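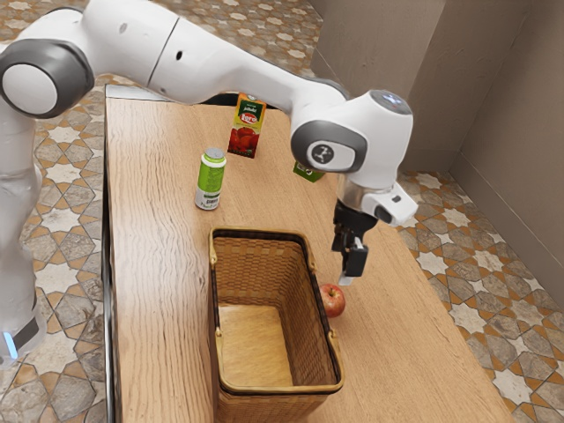 Is the Stolloreo edge holding up better than the Stasell on soft ice?

Over three sessions, yes for the inside edge and no for the outside. The Stasell pair still tracks straighter once the rink warms up in the evening.

Sunday, bench notes. Ground 47 pairs for the Gistlow juniors before their away match. Two goalie pairs came back with nicks near the heel, so I took those down by hand and finished on the fine stone. Wheel dressed twice. The diamond is getting tired, order another.

Alaoui blanks: the hollow drifts after 128 passes on the same wheel. Checked it with the bar gauge, then again after lunch, same reading. Don't trust the dial on the old holder.
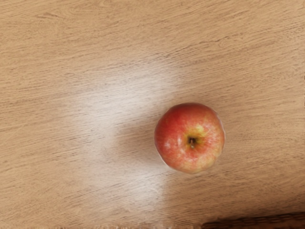

Steel colour after grinding is still the quickest check for heat. Straw is fine, blue means start again. I want a colour card by the wheel for new people, with patches that run into each other. An apple with deep crimson on one side going to pale pink and cream on the other has the sort of gradual change I mean; our present card has hard steps and people argue over them.

Left to do: holder screws, 300 grit stones, goalie pairs to be collected after 6.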